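Notes for the shared kitchens talk, Stelusby, Oct 30, 2022

Start slowly! I always gallop through the first bit. Say hello, thank Forough Shokri for having me, check the people at the back can hear.

Opening line: how many of you have fallen out with someone over a saucepan? (Wait for hands. There will be hands.)

Then on to the first two slides, quickly.

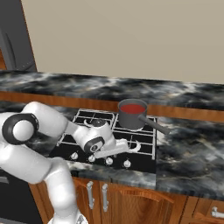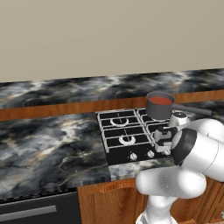 Slides 1 and 2: gas hob and dark marble worktops.

Right, so the talk is about living with other people and eating at the same time. I moved into the Motaung building in my twenties, one kitchen between the lot of us, and I thought it would be all big suppers and candles. Tell the lentil story here. Keep it short this time, I went on far too long in September and we lost the questions.

Main point one: money. We tried splitting every receipt and it was miserable, people were arguing over half an onion. What worked was a jar. Everyone put in 20 pounds at the start of the month and it bought oil, rice, salt, tea, washing-up liquid and bin bags. Anything fancy you bought yourself and wrote your name on it. (Someone will ask about cheese. Cheese is fancy.)

Main point two: the rota. Ours had 2 columns, cooking and clearing up, and you could swap but you had to write the swap down. Mention the Zenberg house, who had a rota so long it needed its own drawer – pause for laugh, if there is one.

Main point three, and I do feel strongly about this: eat together once a week, even if it's beans on toast. The rows we had were nearly always between people who hadn't sat down together for ages. Read out the bit from my old diary about the power cut.

If there's time, the Poteck supper club, and how they fed the whole street from one oven. If there isn't, skip straight to questions.

Water is on the left of the lectern. Recipe sheets by the door, ask people to take one each and leave some for the evening group.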